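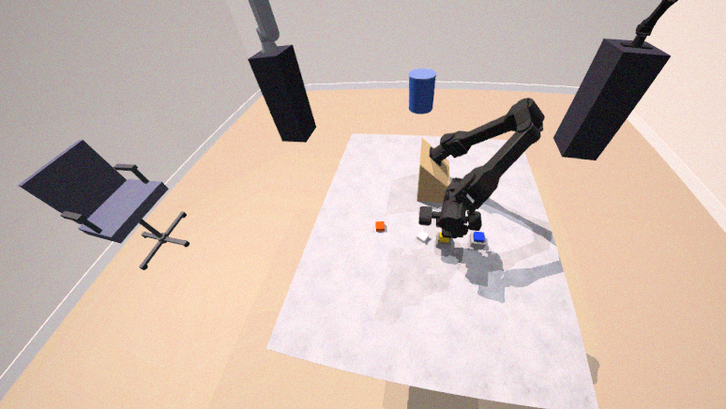
グランゲート集合住宅 共用中庭と菜園に関する住民懇談会 議事録(11月分)

時刻:午後2時から4時過ぎまで
場所:一階集会室
出席:17世帯(ほかに委任状14通)
進行:ホアキン・エンリケスさん
記録:ソンギュル・チェティンカヤ

はじめに
朝から冷え込むなか、お集まりくださった皆さま、ありがとうございました。開始前にエンリケスさんが温かいほうじ茶を配ってくださり、そのまま夏のトマトの話で盛り上がってしまい、議題に入ったのは予定より少し遅れてからでした。記録係としてはもう少し早くお声がけすべきだったのですが、私も一緒に話し込んでおりましたので、この場を借りてお詫びします。

1.前回議事録の確認
前回の議事録について、503号室の方から「雨水タンクの置き場所が北側となっているが、話し合いでは東側だったはず」とご指摘がありました。手元のメモを見返したところご指摘のとおりでしたので、東側に訂正します。ほかに異議はなく、承認されました。

2.菜園区画の来年の割り当て
今年いっぱいで三区画が空きます。お一人は引っ越し、お二人は膝や腰の具合と相談してのお休みとのことで、長く隣の畝で顔を合わせてきた方ばかりですから、さびしいという声がいくつも上がりました。お休みの方には、いつでも枝豆をつまみにいらしてくださいとお伝えすることになりました。
空き区画の希望者は今のところ五世帯です。抽選にするか、一区画を半分に分けるかで意見が分かれました。半分では里芋が植えられないというご意見もあれば、初めての人には半分くらいがちょうどよいというご意見もあり、どちらももっともで、なかなか決まりませんでした。最終的に、二区画をそのまま抽選とし、残る一区画を半分に分けて初心者向けとする案に落ち着きました。賛成多数です。抽選は次回の冒頭に行います。

3.水道栓と散水ホースについて
中庭の水栓から水がにじむ件で、管理会社のテレック社に見てもらいました。パッキンの交換で済むそうで、費用は管理費の範囲内です。作業の日は午前中だけ中庭の水が止まりますので、掲示板のお知らせをご覧ください。
ホースについては、巻き取らずに置いたままになっていることがあり、夕方につまずきそうになった方がいらっしゃいました。お互いさまのことではありますが、使い終わりましたらリールに戻していただけると助かります。なお、リールのハンドルが固いという声もあり、エンリケスさんが次の週末に油をさしてくださることになりました。

4.堆肥箱
落ち葉の季節になり、堆肥箱が二つともいっぱいです。三つ目を買うか、しばらく袋にためておくかを話し合いました。エミエ園芸店で扱っている60リットルの簡易型なら置き場所にも困らないという提案があり、まずは一つ買って様子を見ることにしました。購入は私が引き受けます。
それから、玉ねぎの皮は入れてよいのかというご質問をいただきました。少しずつなら問題ないというご意見と、うちでは入れていないというご意見があり、少々にぎやかな話し合いになりました。箱ごとに世話をしている方の方針に従う、ということで今回は収めています。柑橘の皮も同じ扱いとします。

5.冬の催し
昨年好評だった豚汁の会を、今年も中庭で行います。大鍋は集会室の戸棚にあるものを使い、お肉を召し上がらない方のために、もう一つ小さめの鍋で野菜だけの汁を作ります。昨年はこちらが先になくなってしまいましたので、今年は多めに用意したいと思います。
ストレーベル通りのパン屋さんから、余ったパンを安く分けてくださるというありがたいお話がありました。豚汁にパンが合うのかどうかについても皆さまそれぞれお考えがあるようですが、お断りする理由もなく、喜んでいただくことになりました。お椀とお箸は各自お持ちください。日取りは、子ども会の予定を確かめたうえで掲示板に貼り出します。

6.その他
・南側の柿の木について、高いところの実は鳥のために残しておきたいとのご希望があり、皆さま賛成でした。手の届くところの実はご自由にどうぞ。
・剪定ばさみが一丁見当たりません。柄の赤いものです。お心当たりの方は物置の釘に掛けておいてください。
・夜の中庭の灯りがまぶしいとのご意見が二階の方からありました。向きを少し下げられるか、テレック社に尋ねます。
・種の交換箱を集会室の窓際に置きました。袋には品種と採れた年を書いていただけますと、春に迷わずにすみます。

担当の確認
ホースリールの手入れ:エンリケスさん
堆肥箱の購入、抽選くじの用意:チェティンカヤ
テレック社への連絡(水栓の作業日、灯りの向き):エンリケスさん
パン屋さんへのお礼とご返事:503号室の方

次回は午後2時から、同じく一階集会室で行います。議題にしたいことがありましたら、前もって私の郵便受けにメモを入れてください。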